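The Second Board

Faith Khaemba had the quotation open on one half of her screen and the budget on the other half, and the two did not agree. They had not agreed since January.

The quotation came from Drilard. It was for one fixture board, to be cut and molded to order, and the price was 1763. Under the price somebody had written that a second board of the same kind would cost the same again. Faith had hoped for a discount on the second one. She had even written "discount?" in the budget, in a small gray cell, and now she deleted it.

"We need two," said Kerubo Mussa from the door. She had her coat on already.

"I know that we need two."

"If we have only one, every change of part stops the cell. I must take the board off the wall, put the other clips, and then teach the positions again. Half of a day."

"You told me this."

"I told you in a meeting. In a meeting you were polite."

Faith laughed, although she did not want to. She had been in charge of purchasing at Sturelthorpe for 13 months, and in this time she had learned that engineers always came to the door with the coat on, so that the conversation would seem short.

"Show me again what it holds," she said.

They went down the stairs together. The hall was quiet at this hour, a little after six in the evening, and the lamps above the cell made it brighter than the rest. Kerubo did not start anything. She sent the wrist camera to the monitor and stepped back, the way a person steps back from a window to let a guest look. 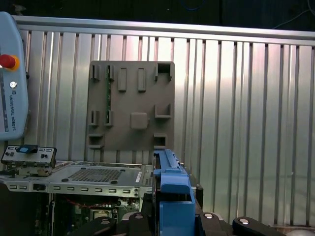

The board on the wall of the cell, with the open chassis before it.

Faith looked for a long time. On paper the board was a line with a price. On the monitor it was clips and blocks and a square socket, and in one of the clips stood a thin green strip, very straight, like a bookmark.

"And the chassis?" she asked.

"The chassis can stay. The chassis is not my problem." Kerubo put her finger near the glass but did not touch it. "This is my problem. The green one is held well. For the Cuvine parts I need a different clip, and there is no place for it."

"Chege said that he could make an adapter."

"Chege says this every spring."

Faith thought about the budget, where one line was called Training and another was called Furniture. The chairs in her own office had been promised to her before she signed the contract. She sat on a bad one every day and had become used to it.

"If I move the chairs to next year," she said slowly, "then it is two boards. But you will not ask me for a gripper in the summer."

Kerubo began to button her coat.

"Kerubo."

"In the autumn," said Kerubo. "I would ask in the autumn."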